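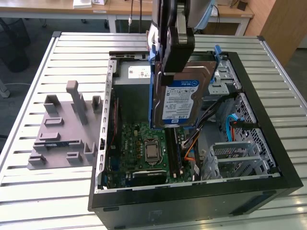

2026年10月13日

朝から古いPCの中身の引っ越し。まずはディスクの健康診断から、と思ったのに、電源ケーブルを探すだけで午前が半分消えた。棚の「電源系」の箱に延長コードしか入ってないの、そろそろなんとかしたい……。

今日の本題はデータの救出と整理。Doltonの案件の測定ログが古いフォルダに散らばっていて、同じ名前のCSVが何個もある。「最終」「最終2」「最終_本当」って、付けたのは自分です、すみません。中を開いたら「最終」が一番新しかった!

コピーはいつもの手順で、読み取り専用でマウントしてから丸ごとイメージを取る。前回はここを横着してタイムスタンプを全部飛ばしたので、今回はメモを貼ってから始めた。途中で2回止まったけど、どちらもコピー先の容量不足。ディスクのせいにしかけて、ちょっと反省。

待ち時間にチェックサムの一覧を作る。全部で700ファイル、合わなかったのが2つ。ひとつはHolstの校正表で、これは紙の控えがあるので打ち直せばいい。もうひとつはZedholm向け報告書の下書き。2月の版が共有サーバーに残っていたから、差分はたぶん図の差し替えくらいだと思う(要確認)。

フォルダ名の付け方も決めた。案件名_年月_内容、全部半角、スペースなし。日本語のファイル名は、古い圧縮ファイルを展開したときにきれいに文字化けして、40個ぶん中身を見ながら付け直すはめになったので、もうやめる。みんなもやめてほしい、切実に。

あと、Clandentの解析ソフトの設定ファイルを発見。これ、ずっと探してたやつ! しきい値が50になっていて、今使ってる値と違う。昔のグラフと今のグラフで山の数が合わなかったの、これが原因かも。昔のログを今の設定で回し直して比べたい。

残り
・校正表の打ち直し
・下書きの差分を見る
・イメージをもう一か所にコピー(今夜かけて帰る)
・「電源系」の箱の中身

元のディスクは照合が全部済むまで消さないこと。ラベルに「まだ消すな」と書いて引き出しの上段に入れる。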